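Ketsara Klinhom learned to bind books at a kitchen counter in Irkbridge, with a bread board for a press and a tin of beans on top. Twelve years later she runs evening classes in the old Fladow building, and there is a waiting list for every one of them.

I went along in May, at half past six, and got glue on both sleeves before I'd even taken my coat off. I loved it. Ketsara talks as she folds, without looking down, and the paper seems to do what it's told.

"People come in frightened of the needle," she says. "Then they do one section, and another, and suddenly it's nine o'clock and they're cross that I'm putting the lights out!"

Her first proper book was a recipe book for her mother. It had 241 pages and far too much paste in the spine. "It opened like a fan and never shut again. Mum kept a rubber band round it. She still cooks from it, and I've offered to rebind it so many times, but she won't let it out of the house."

What does she teach first? Grain, it seems, and she's fierce about it. Paper folds sweetly one way and sulks the other, and a cover cut across the grain will curl up like a stale sandwich. She had us bend sheets gently in both directions until we could feel the difference (I got it on the third go, and was ridiculously pleased).

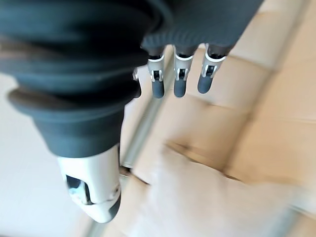
*Page last changed: May, 4.15 pm*

Her friend Kamonchanok Jaidee joined five years ago to make a single notebook and now teaches the Coptic stitch, the one with the lovely chain of thread running across an open spine.

"I'm left-handed, so I had to work the whole thing out backwards," Kamonchanok tells me. "It's made me a better teacher, I think. If someone's in a knot, I've been in that knot."

The two of them are halfway through a project they call Plarkura – a set of blank books sewn from leftover paper, one for each house on Auer Lane. Neighbours will write in them whatever they like. Shopping lists would be fine, Ketsara says, and she'd be delighted with a grumble about the bins.

"I don't want best handwriting. A book that's too nice just sits there. I've got one from college, full leather, gold on the edges, and I've never written a word in it."

I ask about tools, expecting a long and costly list. She tips out a pencil case: a bone folder, an awl, linen thread, a lump of beeswax and two blunt needles. The awl was her grandfather's. The beeswax comes from a stall at the market and smells wonderful.

My own notebook came out a bit wonky, with one section standing proud of the rest. Kamonchanok turned it over a couple of times and handed it back. "It opens and it shuts," she said. "Go and write in it."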